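3. Evaluation of the Runberg Service Package

3.1 Scope of the offering

The Runberg package is sold as a subscription covering arm control software, a library of tabletop tidying routines and remote support. Hardware is supplied separately; the configuration we reviewed used the Nieto controller recommended by the vendor. The vendor positions the package for guest rooms and serviced apartments, where small objects must be returned to set positions between stays. Our review is limited to the tidying routines. Navigation, bed making and the scheduling interface were outside its scope.

The base subscription includes 1,000 routine executions per month, after which each execution is billed individually. An execution is charged when the arm leaves its parked pose, regardless of outcome. This matters for the cost estimates in Section 5, where retries account for a large share of the monthly total.

3.2 Setup and procedure

Trials were conducted in a furnished room at the Randthorpe site. No markers were placed on the furniture, and the lighting was left as the room normally provides it. Each routine was defined once through the teaching interface by moving the arm to a start pose, naming the target surface and confirming the boundary proposed by the software. We ran 60 executions on the bedside corner, divided evenly between 2 software releases. The operator was allowed to stop the arm at any time but could not correct its path.

An execution was scored as complete if the target object ended inside the confirmed boundary and no other object on the surface had been displaced. Contact with a cable was logged separately – the vendor's own report format has no field for it – and was entered by hand from the recorded views.
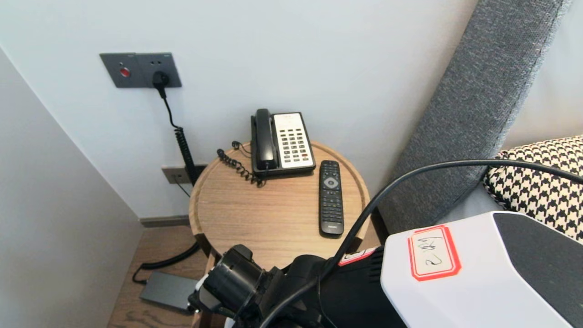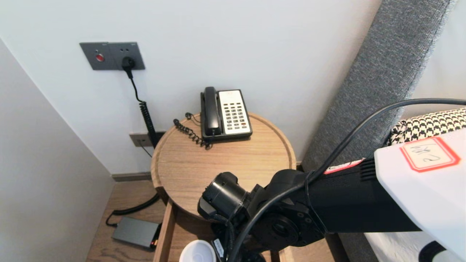
Figure 2. Bedside corner with the arm in view, at different moments or from different cameras.

The boundary proposed by the software follows the edge of the support surface and takes no account of flexible items that cross it. In the release notes this is described as a planned extension of the Eravley perception module. For a round tabletop with a raised rim, as used here, the edge estimate was stable and rarely needed adjustment. The coiled handset cord of the telephone, which curls across the tabletop toward the back edge, was a greater difficulty. The planner treated the telephone body as a fixed obstacle and assigned no volume to the cord, so approach paths from the left side were accepted even where they passed through it. We therefore restricted the approach direction manually. The teaching interface supports this restriction, but it is stored with the arm profile and not with the routine, and must be entered again whenever the profile is replaced.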